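About Runen

Runen is a table linen rental and laundry company. We supply tablecloths, napkins, runners and chair covers to event halls, caterers, restaurants, churches and schools, and to people putting on a party at home. We own the linen, we wash it and press it in our own building, and we deliver it and pick it up with our own trucks.

The company began as a commercial laundry. For the first several years we washed other people's tablecloths and sent them back. Restaurants kept asking if we could lend them a few extra for a busy weekend, so we bought a small stock of white cotton squares and kept them on a shelf by the back door. The shelf became a room, and the room became most of the business. We still take in outside laundry on a limited basis, mostly for customers who have been with us from the start.

What we carry

Our stock list has 910 lines, counting each combination of size, fabric and color as one. Rounds, squares and banquet lengths are available in all of the standard colors. Specialty prints and checks come in fewer sizes, and some are held in small quantities, so please ask early if you need a large number of the same one.

Napkins are the item we rent most. Solid colors are always on hand in cotton and in polyester. Cotton absorbs better and folds flatter. Polyester holds its color longer and costs less to rent. We will tell you which one we think suits your event if you ask, and we will not send one in place of the other without calling you.

Our linen is grouped into three ranges:

Marnari is our everyday range. It is a polyester and cotton blend in plain colors, made for restaurants and halls that turn tables over more than once a day. It presses quickly and stands up to hot washing.

Le Roux is our heavier cotton range. It is used for weddings, formal dinners and anything where the cloth needs to hang to the floor. It takes longer to finish, so we ask for a little more notice.

Sutine is the range for patterns: stripes, checks, grids and small prints. Most of it is in pale colors, because that is what people book for showers, brunches and school events. Sutine cloths are cut so the pattern runs straight along the table edge. If you are placing two of them end to end on a long table, let us know when you order and we will pick a pair that lines up.

How renting works

Send us your date, the address, and the size and shape of your tables. Measure the tables if you can. Tables described as "six foot" or "eight foot" vary more in width than people expect, and the width is what decides the drop.

We reply with a written quote that lists every item, the delivery charge and the deposit. The quote is good for two weeks. Once the deposit is paid, the linen is set aside under your name. You can change colors up to ten days before delivery if the other color is free, and you can reduce your count by up to a tenth at no charge.

Linen arrives pressed. Banquet cloths and rounds come on hangers, and napkins are banded in stacks. Please keep the hangers and the bags. When your event is over, shake out crumbs and food, and put everything in the mesh bags that came with the order. Do not use plastic bags, and do not try to wash stains yourself. Damp cloths closed up in plastic can mildew overnight, and mildew is the most common reason we have to charge for a replacement.

Candle wax, red wine, coffee and gravy are all normal use. You will not be billed for them. Burns, cuts, tape residue and permanent marker are billed at the replacement cost shown on your quote.

The laundry

Everything comes back to one building. Returned linen is counted, sorted by color and by type of soil, and washed in separate loads. Whites get the hottest wash. Prints and darks are washed cooler with a different detergent. After washing, flat pieces go through the ironer while they are still slightly damp, then to the folding tables.

We finish more than 3,000 pieces on a normal working day. In March, when the school banquets and the spring wedding orders overlap, we add an evening shift. The evening shift handles napkins only, which keeps the larger ironer free for cloths in the morning.

Each piece is checked after pressing. Cloths with a small flaw near the hem are cut down and re-hemmed as smaller squares or napkins by our sewing room. Cloths that cannot be cut down go out as rags to repair shops and garages. Very little is thrown away.

Water is our largest cost after wages. The final rinse from the white loads is held in a tank and used for the first wash of the next load. The tank was put in when the building was refitted, along with new floor drains and a second boiler.

Choosing color and pattern

People often choose a tablecloth from a screen and are surprised by it in the room. Pale greens and pale blues change the most. Under warm bulbs a pale green can look nearly cream, and by a north window it can look gray. Our showroom has a table by the window and a second table under the same kind of lamps most halls use, and you are welcome to lay a cloth on each. If you can't visit, we mail swatches. There is no charge for up to six, and we ask that you send them back.

For patterns, a fine line on a pale ground hides creases well and goes with nearly any plate. Large checks look best on tables that will not be crowded with serving dishes. We suggest plain napkins with any patterned cloth.

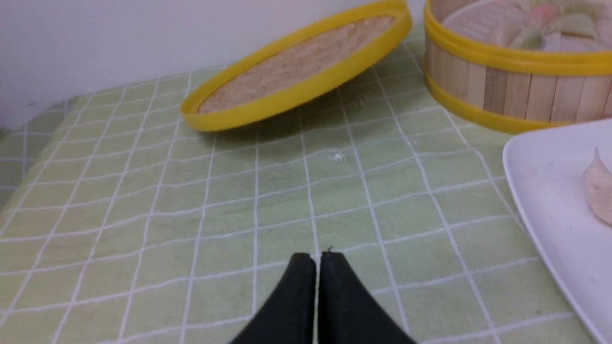
Our hall had always used plain white, and one customer wrote afterward that the patterned cloths "made the place feel less like a meeting," though she wished she had ordered the longer drop for the head table. She also asked us to put the drop chart on the website where people could find it before ordering. It is now on the sizing page.

Delivery area and minimums

We deliver within the county and to the neighboring towns along the river road. Inside that area the minimum order for delivery is 40 pieces. There is no minimum if you pick up and return at our counter. For orders of 500 pieces or more, a driver will bring the linen inside and place it where you want it. Smaller orders are left at the door or loading dock.

Our largest regular order is 800 napkins and matching cloths, and we can go above that with a month's notice.

Working here

Most of our staff started on the sorting line and learned the other stations from there. We train on the job. Shifts are posted three weeks ahead, and no one is asked to work two evening shifts in a row. Openings are listed at the counter and on the jobs page. Drivers need a clean license. Sewing room applicants are asked to hem one napkin as part of the interview.

Visiting

The showroom and counter are at the front of the laundry building, with parking on the left side. The loading dock at the back is for trucks only. You don't need an appointment to look at linen, but please call first if you want to see a full table set up, so we can have the right sizes pressed and out.

Page last updated Mar 24, 2022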